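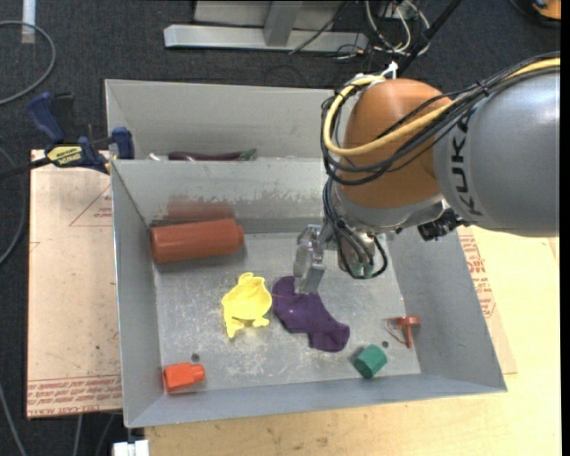 Family Papers at the Kitchen Table: A Few Tips

Every family has one box. Ours came out of my aunt's house in Flistville and held 80 letters, a christening bonnet, and a gas bill from 1961 that somebody must have felt strongly about.

Clear the table first, and wipe it, and then wipe it again after you find the jam. Coffee goes on the counter. Yes, even the travel mug with the good lid.

Wash your hands and dry them well. White cotton gloves look wonderful on television, but they make you clumsy and they snag on torn edges. Save them for photographs and negatives.

Rubber bands come off first. Old ones will have melted into something like licorice. Let the crumbs fall away and leave whatever is stuck. Rusty paper clips: slide a strip of stiff plastic under each side, then ease the clip off. Do not yank. I have yanked.

Folded letters that crackle when you open them need a rest. Leave them alone and ask somebody who does paper repair.

No tape. My cousin Maureen Ellwood mended our great-grandfather's naturalization certificate with the shiny kind in about 1974, and we can now make out his first name and most of a county.

Write on the backs of photos in soft pencil, near the edge, pressing lightly. Full names, please. "Me and Bud at the lake" has cost me 2 summers.

Musty smell? Put the papers in an open box, set that inside a bigger lidded tub with a dish of baking soda, and keep the soda off the papers. Check in 14 days. If you see fuzz, take it outside and wear a mask.

Store everything in acid-free folders in a bedroom closet. The attic is an oven and the basement is a pond.

Label the box before you put the lid on. I write small and date it in pencil. The gas bill has its own folder.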